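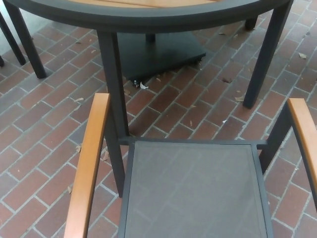 図1 調査対象の屋外用丸テーブルと肘掛け椅子(中庭、れんが敷き)

サイト内検索 キーワードを入力 検索

中庭の屋外家具の使われ方と手入れに関する調査

1. 目的
本学の中庭には丸テーブルと肘掛け椅子が置かれ、昼休みを中心に学生が利用している。本調査では、家具の配置と清掃の状態を記録し、利用者の意見とあわせて改善点を検討した。

2. 対象
テーブルは天板が明るい茶色の木の板張りで、縁と脚は濃い灰色である。天板の下には四角い台座があり、中央に短い支柱が立つ。椅子の座面は濃い灰色のメッシュ地で、下のれんがの模様がうっすら透けて見える。肘掛けの上面には天板に合わせた色の木が付いている。以下、中庭の北側を「Ellton区画」、南側を「Vurlow区画」と呼ぶ。これは班で付けた仮の名称である。

3. 方法
2月の昼休みに両区画を観察し、椅子がテーブルに寄せてあるか、足元にごみがあるかを記録用紙に書いた。別に利用者へのアンケートを行い、134名から回答を得た。集計には班で作った表計算シート「Ulix」を使用した。

4. 結果
回答者のうち37名が、席を立つときに椅子を戻さないことがあると答えた。理由は「次の人がすぐ座るから」が多く、「れんがの目地に脚が引っかかる」という記述も3件あった。
ごみは通路よりもテーブルの下に残りやすかった。図1でも、台座のそばに丸まった小さな白い紙くずのようなものがあり、台座の縁には少し汚れが見られる。立ったままの見回りでは天板の陰になり、見落としやすい位置である。

5. 考察
台座の周りは脚と椅子に囲まれ、ほうきが入りにくい。椅子をいったん外に出してから掃く手順に変えれば、取り残しは減ると考えられる。実際に班員が試したところ、1卓あたりの作業時間は3分であった。
木部の手入れについては、塗り直しの時期を判断する基準が見つからなかった。色の変化を調べるには、同じ時間帯に同じ向きから撮影した記録が必要である。今回は撮影時刻をそろえていなかったため、比較は行っていない。

6. 今後の課題
雨の日の利用は調査できなかった。Vurlow区画は日陰になる時間が長く、Ellton区画と汚れ方が異なる可能性がある。次回は両区画の台座周りを週ごとに記録する予定である。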